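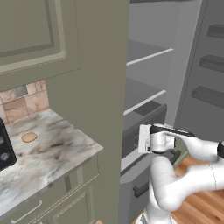 ¿Por qué se retiraron episodios de la tarea de nevera en la versión 2 de Rundano?

Por un fallo en el registro de contactos: el simulador dejaba de informar de las colisiones entre la pinza y los estantes cuando la puerta pasaba de cierto ángulo, y el filtro de seguridad daba por buenas trayectorias que no lo eran. Se retiraron 480 episodios de los 2000 publicados.

2 comentarios · 11 veces compartido

Rundano: tareas de cocina en simulación, ficha del conjunto de datos

Responsable de la ficha: Ntombi Cele
Revisión de seguridad: Tshepo Jacobs
Estado: versión 2, sustituye por completo a la versión 1

Resumen

Rundano reúne episodios simulados de un brazo fijo que opera en cocinas generadas por procedimiento. Todas las trayectorias proceden de teleoperación sobre el simulador Povel y se reproducen después con el motor de contactos Jang para extraer fuerzas y colisiones. El conjunto no contiene datos de robots reales.

La versión 1 se publicó en noviembre. La versión 2 conserva los mismos identificadores de episodio. Los retirados no se han renumerado, de modo que hay huecos en la secuencia y los cargadores que supongan índices consecutivos fallarán.

Descripción del fallo

Povel divide los electrodomésticos con puerta en dos cuerpos: carcasa y hoja. Los estantes de vidrio, los cajones y las baldas interiores cuelgan de la carcasa; los compartimentos de la puerta cuelgan de la hoja. Para ahorrar cálculo, Jang desactiva los pares de colisión de los elementos interiores mientras la puerta está cerrada y los reactiva al abrirse.

La reactivación se hacía comparando el ángulo de la bisagra con un intervalo cerrado cuyo límite superior era de 90 grados. Por encima de ese valor la condición volvía a ser falsa y los pares quedaban desactivados, con la puerta abierta del todo y el brazo dentro. La geometría seguía dibujándose con normalidad, por lo que la revisión visual no detectó nada. El campo contact_force valía cero y el campo safe_stop no se activaba nunca.

El efecto en los datos es de tres tipos:

- Penetración de los dedos en el canto de un estante durante la aproximación. Es el caso más frecuente.
- Penetración de la muñeca en el frente del cajón inferior cuando el operador baja la pinza antes de retirarla.
- Objetos agarrados que atraviesan el estante superior al salir. Afecta sobre todo a botellas.

Los contactos con encimeras, muebles bajos y paneles laterales no pasan por esta comprobación y son correctos en ambas versiones.

Cómo se detectó

Khanyisile Nkosi entrenó una política con la versión 1 y la evaluó en una celda de pruebas de Stallau, con un estante de metacrilato montado sobre un soporte abatible. La política entraba en línea recta a la altura del estante. La parada por par excesivo actuó en 7 intentos consecutivos, siempre en la misma articulación, y la prueba se suspendió. No hubo daños personales. El soporte se deformó y hubo que sustituir una almohadilla de la pinza.

La primera hipótesis fue un error de calibración entre la base del brazo y la celda. Vusumuzi Ndlovu repitió la calibración y la desviación estaba dentro de tolerancia. Después reprodujo en Povel los episodios de entrenamiento más cercanos a la trayectoria fallida, dibujando las mallas de colisión en lugar de las visuales, y la intersección apareció en el primero que abrió.

Corrección

El límite superior del intervalo se ha eliminado. Los pares interiores permanecen activos siempre que el ángulo supere el umbral de apertura. Se ha añadido además una comprobación independiente del motor: por cada paso se calcula la distancia con signo entre las mallas del brazo y las del mobiliario, y el episodio se rechaza si hay penetración sostenida. El resultado se guarda en el campo nuevo min_signed_distance, en metros.

Los episodios retirados no se han corregido. Volver a reproducirlos con los contactos activos cambia el movimiento del brazo y deja de corresponder a lo que hizo el operador.

Campos afectados en la versión 1

contact_force: no fiable en tareas de nevera con la puerta más abierta que el límite.
safe_stop: ídem.
success: se calculó sin tener en cuenta colisiones. En la versión 2 se exige además que no haya penetración.
door_angle: correcto.
joint_pos, joint_vel: correctos como registro, pero las trayectorias pueden no ser ejecutables.

Limitaciones que siguen abiertas

El vidrio se modela como sólido rígido con el mismo coeficiente de fricción que el resto de superficies interiores. Las fuerzas de contacto sobre estantes no deben usarse para fijar umbrales de parada en un equipo real.

La holgura de los cajones no está modelada.

Los objetos pequeños y planos apoyados en la encimera tienen una malla de colisión simplificada que sobresale ligeramente del contorno visible. Lindiwe Rampersad tiene abierta una incidencia sobre este punto; afecta a tareas de agarre en encimera y no a las de nevera.

Hornos y lavavajillas usan el mismo esquema de carcasa y hoja. Sus bisagras tienen el tope por debajo del límite antiguo y no se ha encontrado ningún episodio afectado, pero la comprobación de distancia se ha aplicado igualmente a todos.

Uso no recomendado

No se debe desplegar en hardware una política entrenada con la versión 1, ni siquiera ajustada después con la versión 2. En las pruebas internas el ajuste redujo la aproximación a través del estante sin eliminarla. Hay que entrenar desde cero.

Las incidencias nuevas se envían al gestor del repositorio con el identificador del episodio, el paso y el valor de door_angle en ese paso.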